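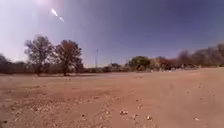 Stidum Dirt Binder, 5-gallon pail
Sold by Prudico Ground Supply
Item 376

Let's start with what the label promises: "stops dust on any unpaved surface." We carry this stuff and we don't believe that sentence. Stidum is a liquid you mix with water and spray on bare dirt. It helps hold down fine dust on flat, packed ground. On loose sand we have our doubts, and so should you.

What you're paying for

One pail covers 1,867 square feet, according to the maker. That figure assumes smooth ground and one light coat. If your lot is dusty and strewn with small stones, plan on buying more than the math tells you.

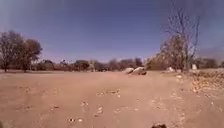

Rake first. The maker says you can spray right over pebbles and clumps, and you can, but you'll be spending product on rocks. Big boulders can stay where they are. Keep the spray off tree trunks and go light near the roots; the label says "plant safe" and gives no test to back it up, so we won't repeat the claim as ours.

Driveways and access roads

The brochure calls one coat "road ready." We'd call it a start. Tires break the crust, and they break it fastest where everyone drives in the same tracks. Expect to recoat those strips before the rest needs it.
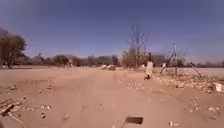

Wide dirt and sand road with shallow tire tracks.

If you have steady traffic, price out gravel before you order a pallet of this. The Kaczmarczyk binder costs more per pail and makes most of the same promises. Lalano sells a powder version that ships cheaper, but you have to mix it yourself and it cakes in storage.

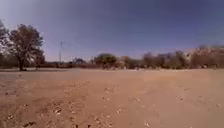
Open lots are the better use. Parking for a yearly event, a storage yard, a field you're tired of seeing blow across the fence: fine. Ruts need to be filled and packed by some other means, whatever the brochure says about "self-leveling."

Details
Size: 5 gallons
Shelf life: 8 months unopened
Cleanup: water, before it dries
Returns: unopened pails only

Next shipment due in February. Limit 8 pails per order until then.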